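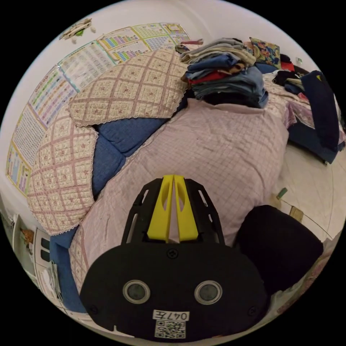
Noreen Tavish
Religion reporter, Timberg Weekly

Speaker notes: Covering a parish merger from the pews up

Slide 1, title. Thank the hosts. Ask who in the room has ever sat through a full parish council meeting. (Wait for hands. Stay seated if the mic stand is still broken.)

Slide 2. Why I love this beat. People think religion coverage means big statements from big offices. Most of mine happens in church basements with bad coffee, and I mean it when I say I look forward to them! When the diocese said it would fold the two Catholic parishes in Briltlow into one, I thought it was a two-week story. I was still writing it the next May.

Slide 3, map. Point to the river. East side church is older and smaller, west side has the parking lot and the school. Everyone in town can tell you which one they belong to before they tell you their street. Don't rush this slide, out-of-town people need it.

Slide 4. Start with the paper. The decree is a public document and it's short. Read it out loud to yourself. Ours said "merged" in one paragraph and "closed to regular worship" in another, and those are very different things in church law. I called a canon lawyer, who was delighted to be asked. Find one before you need one.

Slide 5. Money. Parish annual reports are usually stapled into the bulletin in the fall and then thrown out. Ask older members, they keep them in kitchen drawers. I got 22 years of them for the east side parish that way, and you could see the roof fund grow, stop, and start again. More than 2,000 families had been on the rolls at the peak. I ran that chart big and it got more mail than anything else I wrote that year.

Slide 6. Who to talk to. The pastor, yes. Also the organist, the person who unlocks the doors, the funeral home (Ghaffari, on Main, very patient with me), the neighbors who never go to Mass but set their lunch by the bell. The funeral director knew things about attendance that the chancery didn't.

Slide 7. Mistake I made. First story, I called the final Mass a "funeral for the church." Four people wrote in. They were right, it was lazy, and it hurt them. Read the letter here, first half only. Pause.

Slide 8. The objects. Where do the statues go? The windows, the baptism books? Readers wanted this more than anything. Ganodard, the storage firm outside town, took the pews. The registers went to the diocesan archive, and families can ask for copies by mail. We printed the steps for that in a box and reran it twice.

Slide 9. Keep going back. Set a reminder for six months after the doors close. The best piece of the series was about the first combined choir practice. Both groups knew the same hymn at different speeds. Play audio if the speakers work, otherwise sing it, why not.

Slide 10. Take questions, 10 minutes. If someone asks about the appeal to Rome: pending when I wrote these, check phone before going on. Handout with the records list is on the back table, extra copies in the blue tote.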